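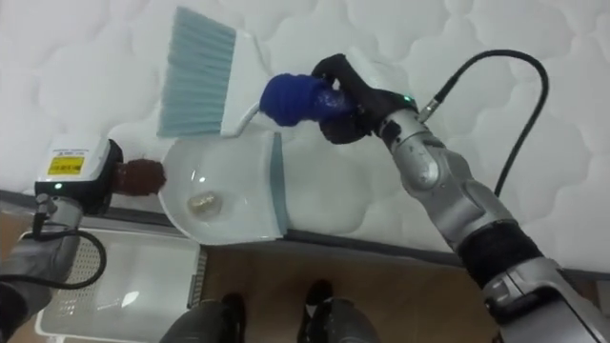
The Nasier fingertip kit costs 695 for a pair, and whether it belongs in your budget depends on how much of your work involves handles. Ours does, almost all of it. We run two arms on household jobs, and for most of last year we bought the arms first and treated whatever touched the object as small change. Bed cleaning is the job that changed our spreadsheet. The right gripper has to hold a hand broom by its handle while the left one steadies the dustpan by its rim, and both tools are smooth white things made for human hands. The royal-blue wrap bunched around the broom grip is a knitted or fuzzy sleeve from the craft drawer. The dark reddish-brown fuzzy pad on the left side is the kind of surface this review is about.

The kit comes in a flat box with two fabric-covered fingers, two spare covers, a mounting plate, screws and a folded sheet of instructions. There is no case. Fitting took one short afternoon, most of it spent finding out that the plate goes on with the slots facing the wrist. The drawing shows this, but it's small and the text says nothing.

Once mounted, the pads do what the product page says. A thin plastic rim that used to creep out of a bare gripper stays put when the other arm pushes against it. We could turn the closing force down, and the dustpan we had been bending out of shape lasted the rest of the test. On heavier things the pads matter less. A full bottle of detergent held about as well with them as without.

Wear is the part to plan for. The fabric picks up lint and fine dust, and bedding makes this worse. We brushed the pads at the end of each session and changed the covers after 300 grasps on the rim, when the nap had flattened and the pan began to slip again. Spare covers are sold only in packs, and the pack price isn't on the main page. Get it in writing with your quote. If you run every day, the covers will pass the price of the kit sooner than you expect.

We tried one alternative, the molded rubber tips from Seidel, at 200 for the pair. They wipe clean and they hold a dry handle very well. They also drag on cloth. When a tip touched quilted bedding it caught on the stitching and pulled the cover up with it, and we had to lift the arm and start over. On a hard table I would buy the Seidel tips and skip the rest of this review. On a mattress or a sofa I would pay for fabric.

A few notes for anyone putting together a budget:

Leave a line for the tools themselves. Brooms, pans and baskets get dropped and crushed, and once you have a model that works you want several of the same one. We bought a single broom in January, and the store had changed the handle by the time we went back.

Cables need money too. Ours hang in long loops between the wrist and the arm, and over soft surfaces they can drag. Nasier sells a clip set, but it's made for one wrist size and didn't fit ours. Plain fabric ties from the hardware store were fine.

Shipping from Nallitz, the only distributor we found with stock, was slow – ask before you promise anyone a start date. Their support people answered two emails well and didn't answer the third, which was about returning an unopened cover pack.

Don't let the pads stand in for a proper gripper upgrade if that's what you need. We had a quote from Hirkley for a replacement pair with finer force control at 2,000, and for a while the pads looked like a cheap way around it. For rims and handles they are. For picking a scrap of paper off a sheet they're too thick, and sweeping was the better plan for us anyway. If your task list is mostly small loose items, put the 695 toward the grippers.

I'd buy the kit again for bed and sofa work, with two extra packs of covers on the same order to save on shipping. The instructions need a bigger drawing, and the covers should be sold singly. The knit sleeve is staying on the broom until it wears through.

Reviewed 10/25/26. Kit bought at full price.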